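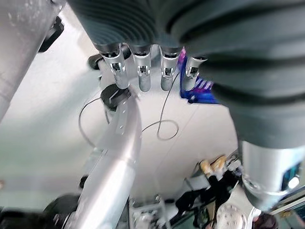
# Keeping a burr grinder consistent: workshop notes

Most complaints about home grinders come down to three things: old coffee in the chamber, burrs out of alignment, or burrs past their useful life. All three can be checked on a kitchen counter with hand tools. The notes below were written for flat burr grinders with a stepped collar, such as the Bevex and the smaller Guratier models, but most of it applies to conical grinders as well.

Unplug the grinder before doing anything described on this page. Switching it off at the front is not enough. Some machines start as soon as the hopper is seated.

## Tools

- Phillips screwdriver, medium, with a tip that fits the burr screws properly
- Stiff nylon brush, narrow
- Wooden toothpicks
- Vacuum cleaner with a crevice nozzle
- Dry-erase marker
- Aluminum foil for shims
- Small dish for screws
- Kitchen scale reading to a tenth of a gram

A worn screwdriver tip will strip a burr screw on the first attempt. Burr screws are often soft steel and they sit in a deep countersink where coffee oil sets like varnish. Press down hard and turn slowly. If a screw will not move, put a drop of isopropyl alcohol on the head, leave it for ten minutes and try again.

## Routine cleaning

Light to medium roasts: open the grinder once a month. Dark or oily roasts: every 2 weeks. Flavored beans should not go through a grinder used for anything else, as the coating stays in the chamber through several cleanings.

1. Close the hopper gate, run the grinder until it is empty, then unplug it.
2. Remove the hopper. Wash it by hand in lukewarm water with a little dish soap. The dishwasher will craze the plastic.
3. Note the current grind setting. A strip of masking tape across the collar and body, cut at the joint, works better than memory.
4. Unscrew the collar and lift out the upper burr carrier.
5. Vacuum the chamber first, then brush, then vacuum again. Brushing first pushes fines down into the bearing seal.
6. Clear the exit chute from both ends with a toothpick. Packed grounds in the corner of the chute are the usual source of stale flavor.
7. Wipe both burrs with a dry cloth. No water on steel burrs.
8. Clean the collar threads. A single fragment of bean in the threads is enough to tilt the carrier.
9. Reassemble, line up the tape, and grind a small handful of cheap beans to waste.

Grinder cleaning tablets are fine between strip-downs, but they do nothing for the threads or the chute corners. Uncooked rice is sometimes recommended. It is harder than roasted coffee, it loads the motor, and several makers exclude it under warranty. Leave it out.

## Checking alignment

Flat burrs should be parallel across the whole face. If they are not, part of each turn cuts finer than the rest, and the cup comes out both sour and bitter at the same setting.

With the burrs clean and dry, color the outer flat edge of the upper burr with dry-erase marker. Reassemble and turn the collar toward fine until the burrs just begin to touch. Turn the lower burr by hand through one full revolution - do not use the motor - then open the grinder again and look at the ink.

Ink rubbed off evenly all the way around: alignment is good, leave it alone.

Ink rubbed off on one side only: the burr is high on that side. Take it out, clean the seat underneath and repeat the test. Around half of all misalignment goes away at this point. If the mark comes back in the same place, cut a piece of foil the size of a fingernail and set it under the opposite, low side. Tighten the screws a quarter turn at a time, in rotation, and test again. Add a second layer if needed. Three layers or more points to a bent carrier, and foil will not correct that for long.

Write down where the shims went. A sketch on an index card, kept in the box with the spare screws, saves an hour at the next cleaning.

## When to replace burrs

Makers quote burr life by weight of coffee. For small steel burrs 400 pounds is a reasonable planning figure, less if lightly roasted beans are used most of the time. A household grinding 50 pounds a year should get eight years from a set.

Signs of wear, in the order they usually appear:

- The espresso setting creeps finer from month to month with the same beans.
- Grinding a fixed dose takes noticeably longer.
- More dust in the bin at coarse settings.
- The cutting edges show as a bright line under a lamp. A sharp edge reflects almost no light.

Time a fixed dose when the burrs are new and write the figure on the same index card. Without a starting figure the second test is guesswork.

New burrs need seasoning. Expect uneven results for the first few pounds and adjust the setting as they break in. Replace the screws along with the burrs if any of the heads are rounded.

## Reducing static

Static is worst in winter with the heating on. Stir the beans with the wet handle of a teaspoon before grinding. One drop is enough for a normal dose. More than that leaves paste in the chute. Metal catch cups hold less charge than plastic ones. If the grinder came with a plastic bin, grind straight into a steel cup of the same height.

Beans that have been wetted should be ground at once. Do not use this method with beans standing in the hopper.

## Retention

Weigh a dose in, weigh the grounds out, and record the difference. A small loss is normal on the first dose after cleaning, while the empty spaces fill up. If the loss continues dose after dose, grounds are escaping somewhere, usually at the collar or around the chute gasket. Check for a ring of fine dust under the machine.

A low-retention grinder can be made worse by overfilling. The Omerović single-dose model, for example, feeds evenly with a small dose and stalls with a large one. Split the dose.

## Storage of beans and parts

Keep beans in an opaque container with a tight lid, away from the stove. The hopper is a poor storage container. It lets in light and most hopper lids do not seal. Load what will be used the same day.

Spare burrs should be wiped with a trace of food-grade mineral oil, wrapped in paper and kept dry. Wipe the oil off before fitting. Do not stack burrs face to face with nothing between them.

## Water, briefly

If the grinder is clean, aligned and reasonably sharp and the coffee still tastes flat, stop adjusting the grinder and look at the kettle. The tap water in Nerarmont tests at 270 parts per million of dissolved solids, and every grinder checked there was blamed at some point for what turned out to be scale. A jug filter changed on schedule handles most of it. Descale the kettle when the base turns chalky, rinse twice, and boil one full kettle to waste before brewing again.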